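My aunt left me 258 rolls of wallpaper and a note that said "don't be boring." So I moved them into the back bedroom of my place in Trorkthorpe and started learning what I'd got.

Old paper gets under your skin! I began by sorting florals from stripes, and by July I was driving to the Fekel salvage market before breakfast, arguing with a dealer over a roll he wanted $400 for (I paid it, please don't tell my sister). My kitchen has been stripped and papered 3 times since.
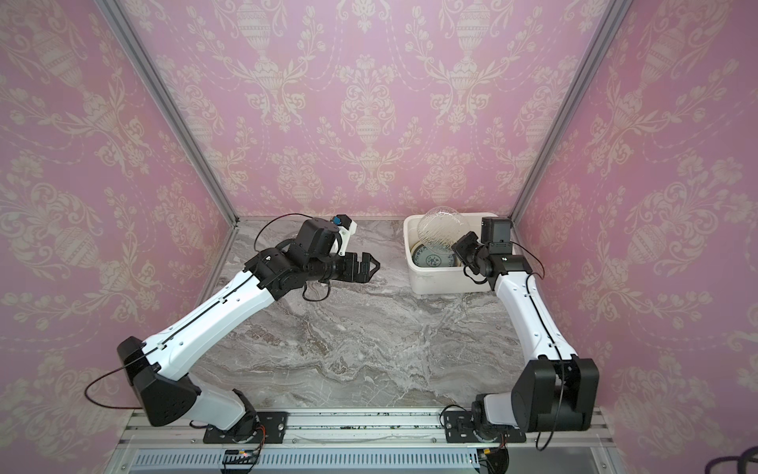 Cream urns and bouquets on pink damask, with marbling for company.

Big patterns scare people, and they scared me too. The folks at Bollside, my local paint store, kept steering me toward beige. Then I hung a loud green fern in the hallway, tiny as it is, and the whole house cheered up. My only firm advice is to buy an extra roll, hang a scrap for 10 days and see if you still like it over your morning coffee.

Comments

Love this. We papered the powder room in Seixas and ran out one strip short. Buy the extra roll!

What paste do you use on the older stuff? Mine keeps bubbling.

Team beige here, sorry.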